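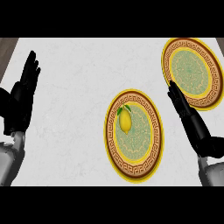

Section 2. Planning and budget, before you order anything

I wrote this part after our own buying round at Sirkau, so it comes with opinions. Work through the steps in order and keep the order form closed until step 6!

1. Write down one job. Ours was moving a lemon from one plate to another, and yes, people laughed. A job that small is easy to cost, and you can add harder ones later.

2. Run the job in simulation first. Build the table, the two plates, the fruit and both arms, and let it run. We did 240 tries and threw out 12 with bad settings, so 228 counted.

Note: Match the camera view you plan to have on the real bench. We skipped this, and Naveed had to redo a week of work.

3. Decide on hands before arms. Five-fingered hands look great, and I wanted them badly, but price a plain two-jaw gripper next to them. If the gripper can do your job, the money is better spent on spares.

4. Decide whether you need 2 arms. A second arm means a second controller, a second mount and a bigger table — ask for quotes both ways.

5. Make a sheet with these lines:
Arms and hands
Mounts and table
Controllers and cabling
Computer for simulation
Spare fingers
Training days
Shipping and import fees

Caution: Some quotes leave out the emergency stop. Flisow's did and Daza's didn't, so the cheaper one wasn't cheaper once Océane added it back in.

6. Send the sheet to whoever signs. Annick wanted running costs on a separate page (power, service visits, software renewals), and I'd do it that way again.

7. Book delivery for after the floor and power work is finished. We aimed for October and the electrician finished with two days to spare.

Caution: Do not mount an arm on a table until you have checked the table's load rating with its maker.

Go on to Section 3 when you have a signed sheet and a delivery date.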